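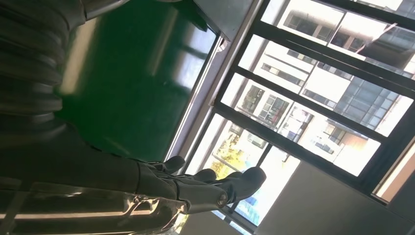

Fig. 3. A large window, with buildings outside.

Week 3: Daylight and how we talk about it

Welcome back, everyone. Last Tuesday we ran out of time just as the talk was getting good, so I have put the rest of it down here for you to read with a cup of tea.

We were on the sky component, meaning the light that reaches a point in a room straight from the sky. The other two parts are light bounced off things outside (the building opposite, usually) and light bounced around indoors. Add them together, compare the sum with what you would get outside under the same overcast sky, multiply by 100, and you have the daylight factor as a percentage. Please do remember the overcast part! Sang-wook asked about sunny days and the short reply is that this method leaves direct sun out altogether.

A deep room will always be gloomier at the back, however grand the window. Raising the head of the window helps more than widening it, as Manju Chaudhary's drawings of the Drededton reading room show rather beautifully – they are in the folder, and I could look at them all afternoon.

For next time, choose a room you know well and sketch its section at 1:20. Mark the no-sky line, and write around 100 words on how the room feels on either side of it. Oratile Van Wyk has kindly offered to go first.

Reading: Michailidis, chapter 18.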